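Automation > Handling > Interviews

Two Grippers, One Counter: Tolera Gidey on the Lanura Trials

April 19, 2019

14 shares | 3 comments

Tolera Gidey has spent the winter comparing two end effectors on the same arm, at a mock food counter in the Gistatdale test hall. The first is the Gunn, a parallel gripper with rigid fingers. The second is the Kelach, which uses a softer pad and a lower closing force. Both were run under the Lanura controller with the same wrist camera and the same task list.

The trial logged 2,866 grasp attempts. Gidey discarded the early ones. "The first weeks were calibration," he said. "We kept changing the camera exposure, so the numbers were no good for comparing anything. What I use is 1,028 attempts on the Gunn and 1,125 on the Kelach."

The counts differ because the Gunn lost time to a cable fault. Gidey did not pad them out afterward. "I report rates. If someone wants equal columns they can throw away rows themselves."

He chose a food counter for the variety of surfaces. A bottle is smooth and round, a woven tray has a rim that gives the fingers something to catch on, and a clear acrylic rack is difficult for most depth sensing. "The rack was the worst item in the set," he said. "The depth map puts holes where the shelves are. You get the bottle and the label fine, and then the planner thinks it can drive a finger straight through a divider."

The wrist camera is mounted so that its picture comes out inverted. Gidey left it that way and rotated the coordinates in software. Turning the bracket would have put the cables on the wrong side of the wrist joint.
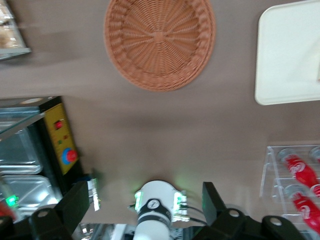 Closing force and speed

Gidey ran the Kelach at 40 newtons for bottles and lower for the wicker tray. The Gunn could hold a bottle with less, but it was less tolerant of a poor approach angle. "With the Gunn, if you are off by a few degrees the bottle turns in the fingers. With the Kelach it settles. You pay for that in closing time."

Motion blur was a separate problem. On fast approaches the camera frames were too soft for the label detector, and the controller fell back on its last good estimate. Slowing the last part of the move fixed most of it. A shorter exposure also helped but made the image noisy near the food warmer.

Asked which gripper he would buy, Gidey declined to name one for every job. For bottles in a fixed rack he prefers the Gunn, provided the rack position is taught by hand. For mixed items he would take the Kelach and accept the slower cycle.

The next round is planned for July, with a second camera fixed above the counter. "I want to see how much of the rack problem is the viewpoint," he said. "The fingers stay the same for that one."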